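June update, equipment grant, two-arm stacking bench

Hi all, quick one this time because most of the news is about money and what I'd like to spend it on next! The arms from Jidine are mounted and running, the Skorovetti grippers are on both of them, and we came in under the line you approved with $1,809 left over. I'd love to hang on to that until we've settled the spares question (more on that in a sec).

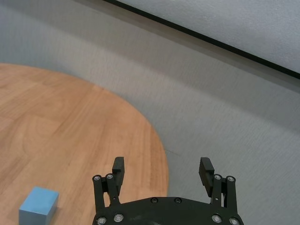
So, spares. Fingertip pads are what I underbudgeted. I asked Meesuk for a price on a box of 12 and they came back with $54 a set, and I'd like to order four sets now and see how far they take us. Lead time is the annoying part, so please don't make me wait for the fall round on this one.

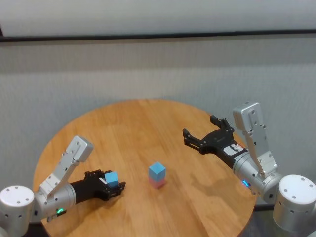
Cube work on the round table, one blue on pink and another blue in the left gripper.

The other ask is a bigger one. Grornano will do a service plan for $800 a year covering both arms, and I went back and forth on it (I'm cheap, you know this), but one wrist repair out of pocket would cost us more. It fits inside the leftover, even with the pads.
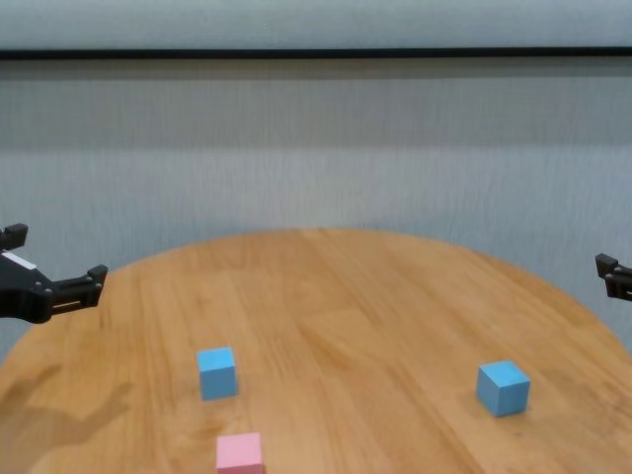 Two blue cubes and a pink one on the table, grippers at either side.

If I can get a yes on both by Monday, I'll put the orders in that afternoon.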